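A Monday Among the Folding Machines

The line outside the Abernathy building started before nine. By the time the side door opened it ran past the loading dock and halfway to the bus stop, mostly families, with a few people in work shirts who had come straight off a night shift. Nullov had planned for 320 visitors at its open day. Over 1000 signed up, and the company ended up letting them in by the hour.

Nullov rents the ground floor and part of the second. It moved in two years ago, after a tile importer moved out, and the showroom lettering can still be read on one of the inside windows. The company makes control software for robot arms and sells most of it to packing firms. The open day was about something else, a project called Zotness, which has one job. It is supposed to handle cloth.

Cloth is a hard thing for a machine. A box has corners and the corners stay where they are. A car door weighs the same every time and is the same shape every time. A dish towel has a new shape whenever it is put down, and when you pull on one end the other end may or may not follow. Commercial laundries use large machines that feed and fold flat sheets at high speed, but somebody usually has to sort the goods first, and small or odd pieces often get folded by hand.

The tour began upstairs with a short talk and a tray of doughnuts, then went down a metal staircase to the work floor. There are 6 test cells in a row, each one an enclosure with its own table. Visitors were asked to stay behind a strip of yellow tape and to keep their bags on the floor. Most of the children sat down on the tape.

In the cells the work goes slowly. Anyone who came expecting the speed of a car plant had to adjust. An arm moves in, stops, moves a little more, and the gripper closes. Then there is a wait while the software works out what the cloth is doing now. A guide told our group that people talk during the first fold and go quiet by the third, and our group did about the same.

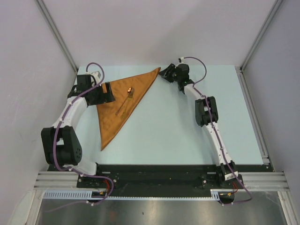

Two arms over a cloth folded into a triangle at Nullov's Abernathy site.

The triangle is a step the Zotness team spends a lot of time on. Taking a square cloth corner to corner means working with both grippers, and if one side gets ahead of the other the fabric skews and the edges no longer line up. A person fixes that with a tug and a pat and doesn't think about it. For the software, the tug and the pat are separate problems, and the pat is said to be the worse of the two.

The arms themselves are fairly small. Seen from the tape they look closer to desk equipment than to factory equipment, with white links, black joints and a purple cable following each arm from wrist to base. A man behind me, who said he had fixed elevators for most of his life, spent his whole ten minutes looking at the cables. Cables are what fail, he said. The guide agreed that they had replaced a good many.

Nullov says each kind of fold gets 100 tries before the team changes anything, and the results go on a whiteboard at the end of the row. On the day of the visit the board had been wiped clean apart from a drawing of a sock. I asked for the current numbers and was told they would be published when the project's first stage ends in June.

The customer waiting for those numbers is Jondico, a linen service that supplies restaurants and small hotels. It had a table of its own near the exit, with a stack of napkins and a sign inviting visitors to fold one. This was the busiest spot in the building. Two women who work at the Jondico plant were showing people a fold with a pocket for the silverware, and they could do one in the time it took me to find the corners.

I asked them what they thought of the robots. One said she would be glad to hand over the bar towels, which come in by the cartload and smell of fryer oil even after washing. The other wanted to know who would be unloading the carts. Jondico's printed handout says the machines would be used for the night shift, which the company has had trouble filling. It doesn't say how many machines, or when. A question about jobs came up at the end of the upstairs talk too, and the answer was that it was too early to say.

The last groups went through at four. There was a coffee urn by then and no more doughnuts. A boy of seven or eight asked the guide whether the robot could do a fitted sheet, and several adults laughed, and the guide said no, and that she couldn't either.

Nullov plans to hold another open day in the fall. Sign-up will be through the company's website, and visitors are asked to wear closed shoes. Parking at the Abernathy building is limited, and the lot behind it belongs to the bakery.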